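How to Score a Club Cricket Match: Guidance for New Scorers

Scorers are asked to report to the scoring table 20 minutes before the start of play. Obtain both team sheets from the captains and enter the names in the book in ink. Batting order should be left in pencil until each player comes to the wicket.

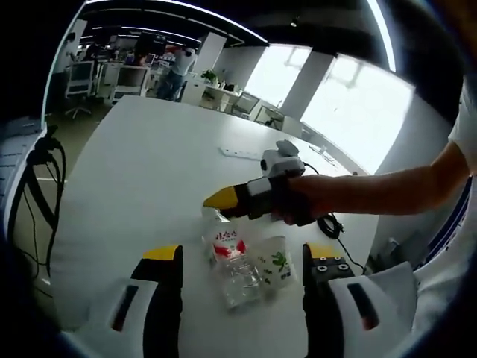
Before the first ball, agree the time with the umpires and set your watch to theirs. Enter the name of the bowler and the end from which he or she is bowling.

Record every delivery as follows. A dot is entered where no run is scored. Runs from the bat are credited to the batter and charged to the bowler. Byes and leg byes are entered as extras and are not charged to the bowler -- wides and no-balls are.

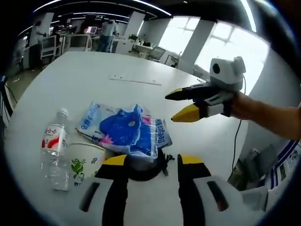 Acknowledge each umpire's signal clearly, and do not enter the signal until you have done so. At the end of every over, the two scorers should compare totals aloud. If the books differ, work back to the last agreed score. 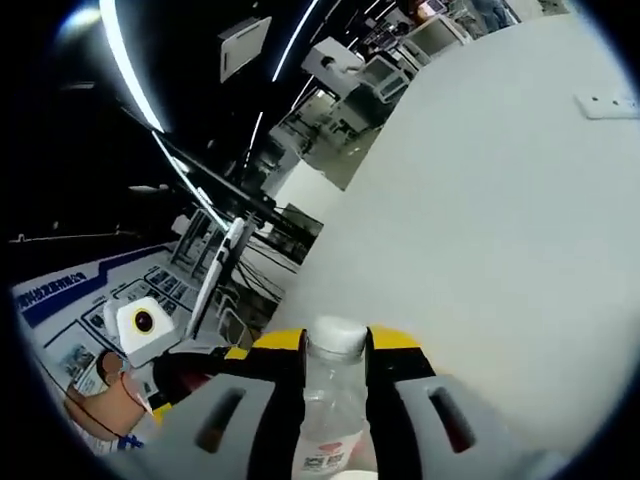 Bottled water with a white screw cap.

When a wicket falls, write down the total, the number of the outgoing batter and the method of dismissal. If a batter is out for 46 with the total at 90, both figures must be entered before the next ball is bowled.
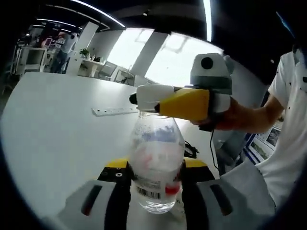
The drinks interval should be used to check the bowling analysis against the batting totals. Any query is to be raised with the umpires before play resumes. Drinks are permitted at the table, but a clear plastic bottle can carry droplets on its shoulder, and these will make ink run. Keep it well away from the open book.

At the close, both scorers sign the book and pass it to Roswitha Trummer, Fixtures Secretary, for entry in the league return.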